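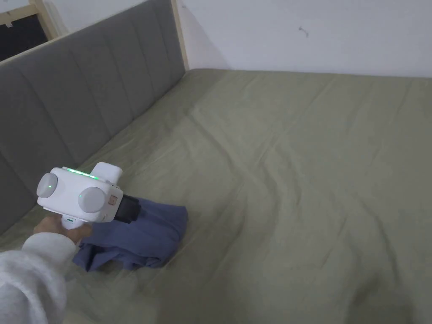 The Ikis Review of Household Services, 5/1/25
Item 13: Marti, a folding service offered by Unwood

The subscriber is informed that the service begins with a period of instruction. During this period the household folds its own laundry with the hand tools supplied, and Marti learns from the record. The Clukum office recommends 352 folds. The reviewer completed 21 before writing the first note.

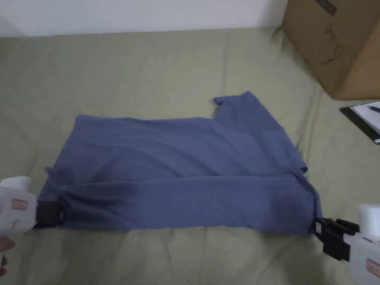
The contract calls this stage Residence. It states that the machine will fold as the household folds, including any habit the household has not noticed. The reviewer initialed that clause without comment.

The machine was delivered in August. It folded towels to an acceptable standard. With shirts it paused for some time before the final turn — a pause the service log listed as "learned." The reviewer requested the session records.

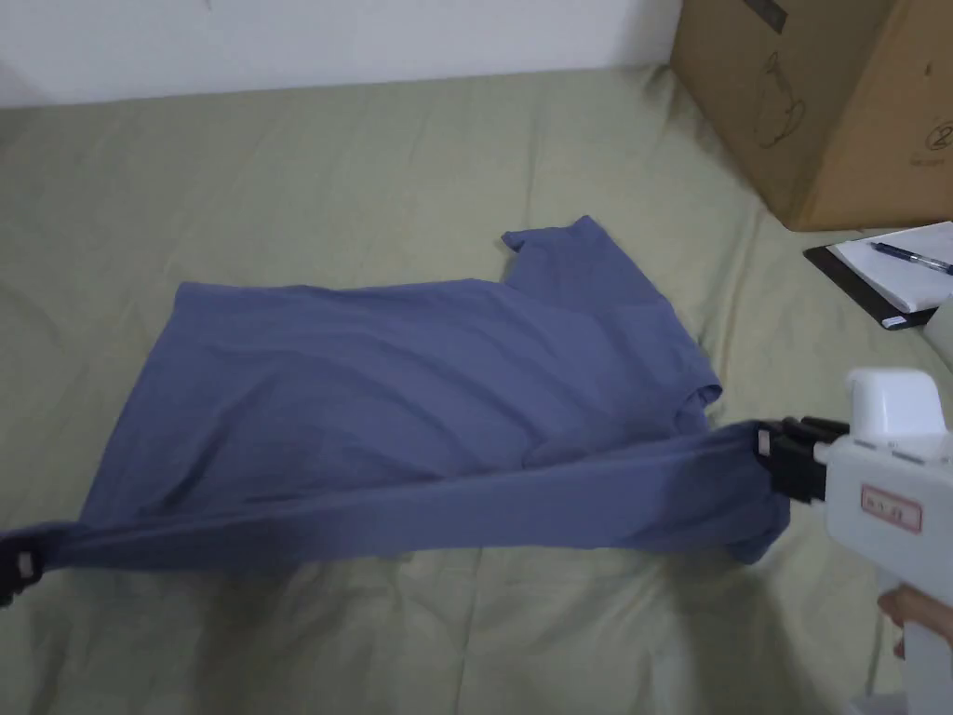 Unwood answers all such requests in writing. Its reply referred the reviewer to a session with a blue-grey T-shirt, in which the lower band of cloth is held tight between two grips and raised a little from the bed at the right. The shirt had belonged to the reviewer's late father. The reply noted that the pause could be removed for a fee of 2000.

The reviewer declined the correction and rates the service satisfactory. The subscription has been renewed.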